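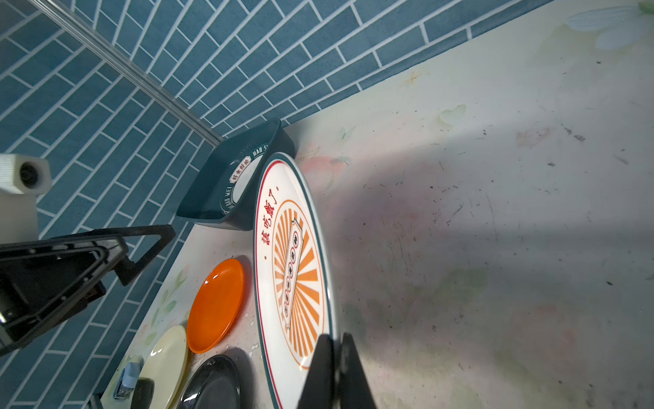
A white plate with a teal rim, red lettering and an orange and white sunburst at its center.

Rumness changes artwork rules for printed promotional goods

Rumness, the custom printing supplier based in Grambridge, will change its artwork and proofing rules for logo merchandise in August. The new rules cover pens, tote bags, key tags, notepads and drinkware ordered through the company's online store and through resellers.

The main change concerns file formats. Vector files will be required for any item printed in more than two spot colors. Bitmap files will still be accepted for one-color and two-color jobs if they are supplied at 300 dots per inch or higher at final print size. Files below that limit are currently redrawn by the art department at no charge. Under the new rules, redrawing will be billed at $29 per logo, and the redrawn file will be returned to the customer for use on later orders.

Minimum line thickness will also be set by product group. Lines on coated metal and hard plastic must be at least 0.5 point. Lines on woven fabric must be at least 1 point, and reversed text on fabric must be 8 point or larger. Artwork that falls below these limits will be placed on hold until a corrected file is received.

Proofs will be handled through Monadeo, an online approval system that replaces the PDF proofs now sent by email. Each proof will show the imprint area, the ink references and the position of the logo relative to seams, clips or handles. Customers will have 2 business days to approve or reject a proof before the production slot is released. One round of changes is included in the setup fee.

The minimum order for full-color items drops from 243 pieces to 129. The minimum for one-color items stays at 200 pieces for pens and key tags. Price breaks above those quantities are unchanged, and repeat orders with no change in artwork will not carry a second setup fee.

Fabric items will continue to be printed by Hrytsenko, which has handled tote bags and aprons for Rumness under contract. Screens for those items are stored for 18 months after the last order. Customers who want a screen kept longer must ask before the period ends.

Orders placed before the change will be completed under the existing rules, provided that the proof has been approved. Open quotes will keep their prices until they expire, but the new file requirements will apply when the quote is turned into an order. Updated templates for each product group can be downloaded from the artwork page of the Rumness store.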